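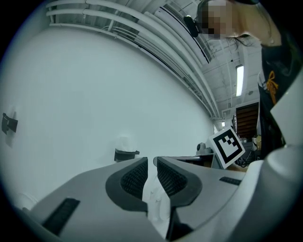

Gripper pads fault stops recording work at Cirnthorpe site

2021-03-08

Cirnthorpe has taken nine hand-held grippers out of use after the finger pads on several of them began to slip from their housings during recording work in a restroom showroom. The company confirmed the decision in a short notice to its customers. No person was injured.

The grippers are used to teach robots how to do cleaning and restocking tasks. An operator holds one in each hand and does the task, and the movement is recorded and later given to a robot arm. The fault was found because the recordings did not agree with what the operators had done. According to the notice, the software showed the fingers as fully closed on an object, while the pad on one side had moved and the grip was weak.

"At first we believed it was a problem of calibration, and we lost six days looking there," said Olga Garrido, who is responsible for the recording work at Cirnthorpe. "Then one operator showed me that she could turn the pad with her thumb. After this, we stopped the same afternoon."

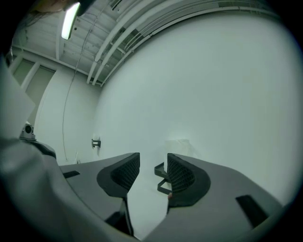
The black fingertip pads of a hand-held gripper have a fine grid texture on their inner faces.

The pads are supplied by Tatanine, and a new batch was fitted in December. Tatanine said in a written answer that the glue used for this batch becomes soft when the gripper is used for a long time without a break. The company advises that the grippers should not work more than 40 minutes in one period until the pads are changed. It will send new pads to all customers without cost.

For the customers, the question is how many recordings are affected. Cirnthorpe has marked 50 sessions as doubtful and is checking them one by one. The sessions include lifting toilet paper rolls from a holder, a task in which a weak grip is difficult to notice by eye. Drekura, which trains its restroom service robot with this material, has stopped the training until the check is finished.

Zulema Pereyra, a safety engineer at Drekura, said that a robot which learns from wrong finger positions can close too hard or too little. In a test last month, its robot dropped a roll and then continued to push with empty fingers against the holder until the emergency stop was pressed. The holder was broken. She said it is still not proven that the bad recordings were the reason.
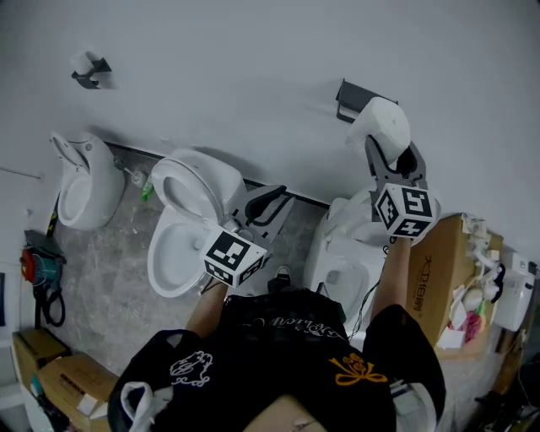
What the users should check

Cirnthorpe asks everyone who has grippers with pads from the December batch to hold each pad at its upper edge and try to turn it. If it moves, the gripper must not be used. Users should also compare the recorded finger distance with a measured one before each session and write both values in the session log.

Godoy, which rents the same model to other companies, said it has called back its units and expects to deliver them again when the new pads have arrived.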